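Kapitel 4
Lachen vom Band: Die Sitcom und ihr Publikum

Lernziele: Nach diesem Kapitel können Sie die Funktion der Lachspur erläutern, die Mehrkamera- von der Einkamera-Sitcom unterscheiden und beim nächsten Familienabend den anderen gründlich die Laune verderben.

Wer eine Sitcom zum ersten Mal ohne Ton sieht, macht eine ernüchternde Erfahrung. Menschen betreten ein Wohnzimmer, bleiben stehen, warten und reden weiter. Das Warten gilt dem Gelächter, das die Zuschauer daheim hören und die Figuren aus Höflichkeit überhören. Schaltet man den Ton wieder ein, wirkt dieselbe Pause wie eine Pointe.

Unser Beispiel in diesem Kapitel ist die Serie »Die Sellettis«, die der Sender Trovent über vier Staffeln ausstrahlte und danach so oft wiederholte, dass manche Zuschauer von mehr als 100 Folgen sprechen. Es waren 48. Die Familie Selletti betreibt in der Kleinstadt Ponditz ein Eiscafé, in dem auffallend selten jemand Eis isst. Gestritten wird in der Küche, versöhnt wird am Tresen, und der Nachbar Adebisi kommt ohne anzuklopfen herein — eine Eigenschaft, die im wirklichen Leben zur Anzeige führt und in der Sitcom zu Auftrittsapplaus.

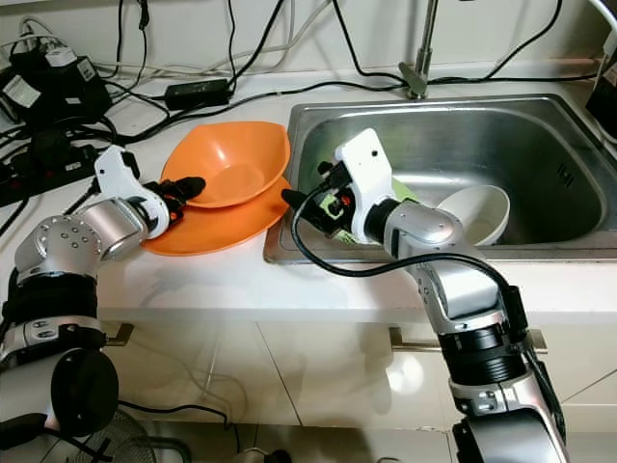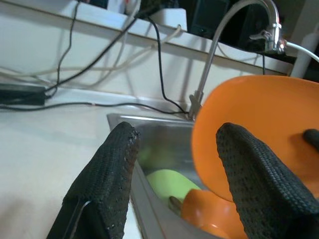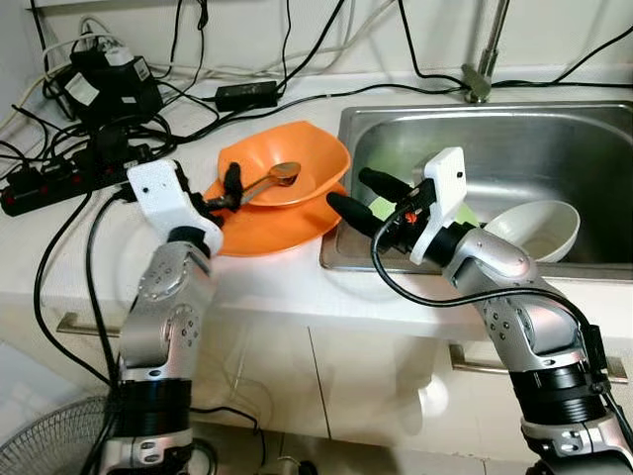

Abb. 4.1 bis 4.3: Küchenspüle und orangefarbenes Geschirr

Die ersten zwei Staffeln entstanden vor Publikum. Gelacht wurde tatsächlich, nur nicht immer an den vorgesehenen Stellen, weshalb in der Nachbearbeitung umverteilt wurde. Ab der dritten Staffel verzichtete man auf die Tribüne und behielt das Gelächter. Aufmerksame Zuschauer erkennen seither in jeder Folge denselben Herrn mit dem pfeifenden Lachen, der sich über Scheidungen ebenso freut wie über verbrannte Waffeln.

Für die Analyse ist dieser Herr ein Glücksfall. An ihm lässt sich zeigen, dass die Lachspur auch Bewertungen liefert: Sie teilt uns mit, was als harmlos gelten soll. Sagt Vater Selletti seiner Tochter, sie könne nicht rechnen, und es bleibt still, sehen wir ein Familiendrama. Mit Gelächter sehen wir Dienstleistungsfernsehen am Vorabend.

Abschnitt 4.1 behandelt zunächst die Vorläufer im Hörfunk. Abschnitt 4.2 widmet sich dem Timing, für das Sie eine Stoppuhr und etwas Leidensfähigkeit benötigen.

Aufgabe zur Einstimmung: Wählen Sie eine beliebige Sitcom-Szene und notieren Sie jeden Lacher. Markieren Sie anschließend die Stellen, an denen Sie selbst gelacht haben — ein kurzer Bleistift genügt.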